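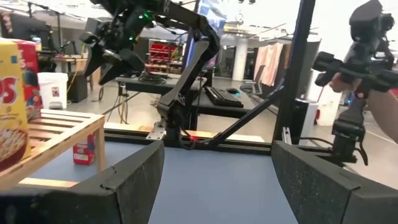 木の棚に並んだシリアルの箱と、小さな赤白の紙パック

朝の7時前、電話口のチャイワット・タマシリさん(Chaiwat Thammasiri)はもう三杯目のコーヒー。共同朝食の会「タルニデン」を始めて2年になる。「最初はね、ただ腹が減ってたんですよ。夜勤明けで、開いてる店がなくて」

場所はマハウォン通りの元印刷所。一食400円、おかわり自由。先月の来客は443人。2月にしては多いほう、とのこと。

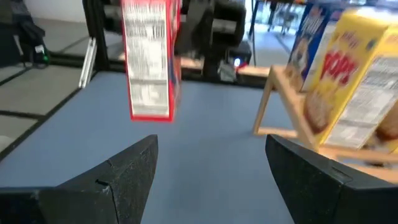

客層はばらばら。夜勤明けの看護師、受験生、犬の散歩の人。会話は、ない日もある。「黙って食べて帰る人、好きですねえ。こっちも眠いし」。お粥が一番出る。次がトースト。卵は固ゆでしかやらない、半熟は時間を計るのが面倒だそうだ。

家賃の話になると声が少し低くなった。大家のドゥネック社とは春に更新の交渉がある。「上がったら値上げするしかない。420円とか、半端なのは嫌なんだけど」。釣り銭が大変なのでで、と笑う。

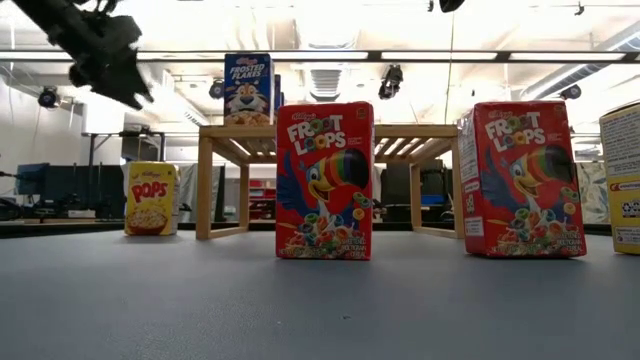 子どもの頃の朝食は、と聞いてみた。「祖母の汁麺。辛くて、学校行く前に汗だく」。同じ味を何度か試したが、唐辛子が違うのか近づかないらしい。クルニア食堂の店主に習いに行く約束をしていて、それがもう半年延びている。

日曜営業の予定は? 「ないです。寝たい」。ここで鍋が吹いたらしく、ちょっと待って、と受話器を置く音。戻ってきたのは数分後、話題はなぜか漬物のことに変わっていた。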